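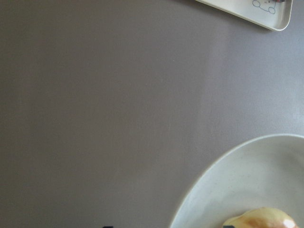 The last café in Bronbridge without a loyalty app

Khurram Orakzai has run the Venus, opposite the bus station, for long enough to have been told five times that it needs a concept. The most recent adviser suggested small plates. Orakzai pointed out that he already had small plates and put the toast on them.

The menu has two soups, one of which is always off. Tea comes in a pot that pours mainly sideways. Regulars hold the lid with one finger and tilt from the elbow, and you can spot a newcomer by the puddle.
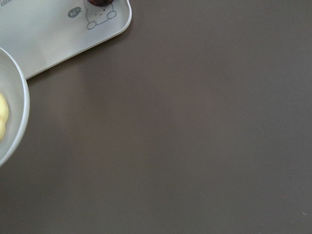
Bronbridge has plenty of choice these days. Kukau, up by the library, will sell you a flat white and a talk about the hillside it came from. Rajput does a very good breakfast, if you can bear to book one. The Venus takes no bookings, and its telephone is answered in June, when Orakzai's nephew is home.

What it does have is room to sit. I spent a whole wet morning over one teacake, and the only person to disturb me wanted the brown sauce. She brought it back, too – a bit lighter.

Closing time is four, or whenever the scones go.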